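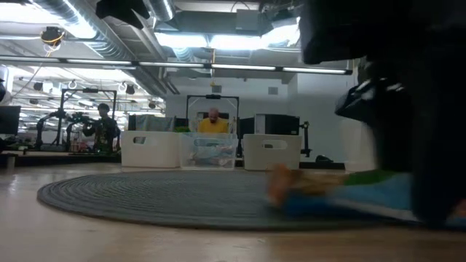

Skerolholm open bins, set of three (two white, one clear) — review

Quick one as I've got a train to catch, but three people have asked me about these bins so it's going up today.

What they are: plastic bins, no lids, cut-out handles. You buy them to stop snacks and small bits wandering all over the house. Mine came as two white and one clear, and you can get the clear ones on their own if you'd rather see everything. Paid full price, no freebies, the usual.

We've had ours since November. Started in the larder, then the big cupboard, now mostly they live wherever the snacks are needed. Cereal bars in one, crackers and granola in another, sweet stuff in the third. In theory. In practice it all ends up in the clear one becuase people can see there's room.

Setting up is nothing. Take the stickers off, wash, done. Stickers on mine came off in one go apart from one corner, which needed a bit of oil on a cloth and five minutes of swearing.

The see-through one is the one I'd buy again first. You look across the table and know if you're out. With the white ones you've got to stand over them, or pull them forward by the handle hole and peer in. Fine in a cupboard at waist height. Useless on a top shelf.

Size. Smaller than I pictured. Cereal bars go in any way you throw them. A proper bag of granola, the pillow kind, is another matter — stand it up and it flops over the side, lay it flat and it takes the whole bin. I now leave the big bag out and decant, or just leave the big bag out. Small wrapped things are where these are good. 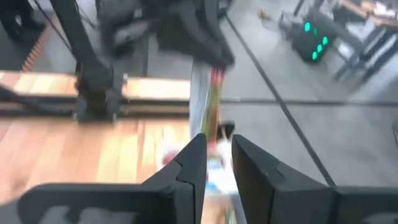

Handles

Handle holes are on the small side for my hands but the edges are smooth, no sharp bit from the moulding. I had a cheap Votora set before and those actually cut me once, so this matters to me more than it should maybe. Carrying one bin full of bars, no bother. Two at once, one in each hand, also fine. Don't fill one with tins, it bows in the middle. Ask how I know.

One complaint: tiny things can escape through the handle hole if the bin's piled high. Mini raisin boxes especially. Keep them at the bottom.

Do they stack? Sort of. They nest when empty, which saves space, but full ones just sit on whatever's inside the one below. If you need stacking get something with lids.

Cleaning

Warm water and washing up liquid. I put one white one through the dishwasher on the top shelf and it survived, though the label said not to, so on your own head. The clear one shows every smear. Crumbs get in the corners but they're rounded so a damp cloth has them out.

Scratches: yes on the clear one, after a month or so. You only notice in certain light. White ones still look new.

The mat

Half of you will want to know about the round grey mat as well, so. It's the braided sort, rings going round and round, from Siqueira. Nothing to do with the bins but I've used them together enough that I may as well review it here. Lies flat from day one which my old cork ones never did. Good for tipping out a bag and sorting, things don't skid about on it like they do on bare wood. Bad for crumbs, they get down between the rings and you have to take it outside and whack it. Grey hides a lot. I wouldn't get it in cream.

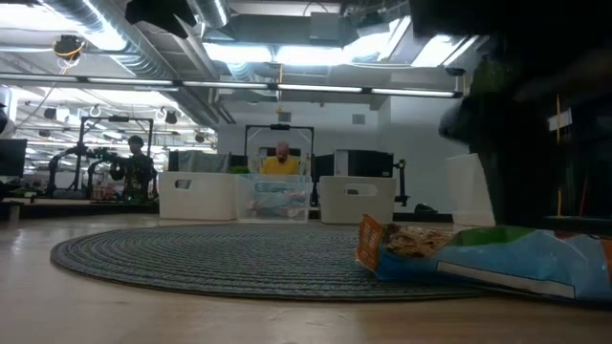
Bins at the back, mat in front, granola still waiting for a home.

Clear one in the middle is how I always set them out now. Eun-ji Min, who I share the snack shopping with, has hers the other way with both whites together, and says it looks neater. It does look neater. Mine's quicker.

We also tried wire baskets from Gukovow before this, for comparison. Prettier, no question. But packets snag on them, and they marked the table. Gone to the charity shop.

Good: see-through one, smooth handles, easy wash, nest away when empty.
Bad: no lids, big bags don't fit, clear one scratches, can't buy a single white one which is daft.

Would I buy again? Yes, but I'd get two clear and one white. Four out of five.
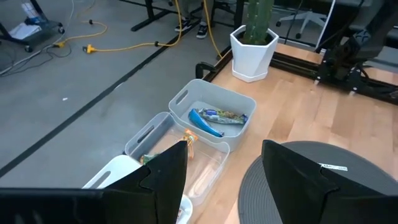
Skerolholm bins, follow up
Leeds, April 2023

Few answers to the comments. Selvaraj Mridha asked if the white and the clear are the same size. Same length, near enough, and I use them as if they match. Don't hold me to the millimetre.

Someone asked about the fridge. Had the clear one in there for up to 90 days with yoghurts in, no cracks, no smell. Got a bit cloudy on the bottom, came off with vinegar.

And no, still no lids. I emailed and they said maybe in the autum. Will update if they turn up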